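By Kadri Šimkus
Business and Workshops
August

Plasetton Plans Its Next Robot Bench, One Purchase at a Time

If you have ever tried to buy a robot on a small budget, you will know that the robot is the part everybody wants to talk about and the rest of the list is the part that keeps you up at night. I spent most of Monday at Plasetton, where the folks are working out what to buy for the coming year, and I came away with a notebook full of prices, a cup of very good coffee in me, and a good deal of sympathy for anyone who has to fill in a purchase form.

The plan, in short, is to go from one robot bench to four. Baltasar Escobar has charge of the equipment budget, and he walked me through his spreadsheet with the patience of a man who has explained it many times already (and will again, I'm sure, before the money is signed off). The hands come first. After that come tables, pads, power, cables, storage, and a long line at the bottom that he has simply labeled "stuff for the robot to pick up."

That last line got more of our afternoon than I expected. Plasetton wants its robots to handle the sort of things you would find in any kitchen drawer or hardware aisle, so the shopping list runs to tape measures, wall sockets, puzzle cubes and power strips.

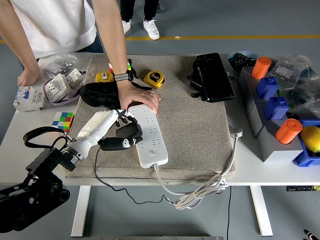

Escobar has set aside 40 dollars per bench for these household items, and he told me he expects to argue about it. "People see a toy cube on an invoice and they want to know why," he said. "Then they see a quote for a hand and they don't ask a thing." He laughed when he said it, but he has started writing a line of explanation next to every small purchase, and I thought that was a nice habit for any of us to pick up.

The bigger question is which hands to buy. Two suppliers have sent quotes, Gastis and Mudaliar, and the two offers are hard to lay side by side. Gastis has the lower price per hand but charges separately for spare fingers. Mudaliar asks for more up front and includes a service visit each year, along with a 20 percent discount if all the new benches are ordered together. Escobar would like that discount very much — who wouldn't? — but ordering everything at once means committing before the first new bench has been tried out, and he is a cautious buyer by nature.

There is also the matter of people's time, and I was glad to see it in the budget at all. Somebody has to set out the objects, plug things in, steady an item when it needs steadying, and put everything back again for the next try. Plasetton has planned for 100 paid hours of that work on each new bench before it is counted as up and running. Escobar said the first draft of the budget had none, and he would rather be told now that the figure is too high than find out in the spring that it was too low.
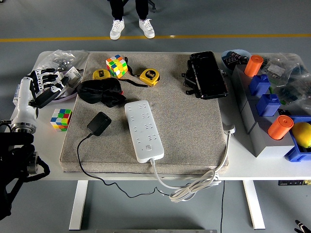 EQUIPMENT AND SUPPLIES

For readers who are planning something similar, the smaller lines on the list may be the most useful ones. Plasetton is budgeting for a carpeted pad on every table, with spares, along with plain white tables that match what it has now. Matching matters to the team, which wants to move a job from one bench to the next without changing much. Cable ties and trays get a line of their own. So do clear bags for small parts, which Escobar says vanish faster than anything else he orders.

Broltitz, a shop that supplies benches and fittings to workshops in the area, has offered to hold its prices until the decision is made. The hands will take longer. Escobar hopes to settle on a supplier once he has spoken to both companies again, and he plans to ask each of them for a single trial unit before he agrees to the full order.

My own guess, for what it's worth, is that the tables will be standing well before the hands arrive. I have promised to stop by again when the first delivery comes in, and Escobar has promised me more of that coffee.

READER COMMENTS (3)

benchwork_dan
Ask both suppliers how long spare parts take to ship. We had a lovely machine sit idle over one little part.

Marguerite T.
Enjoyed this, Kadri! Glad to see somebody paying for the setup hours. Is the 40 dollars for the whole year or just to get started?

Kadri Šimkus
Just to get started, Marguerite. Replacements come out of general supplies.

Contact the newsroom | Copyright, all rights reserved | Back to top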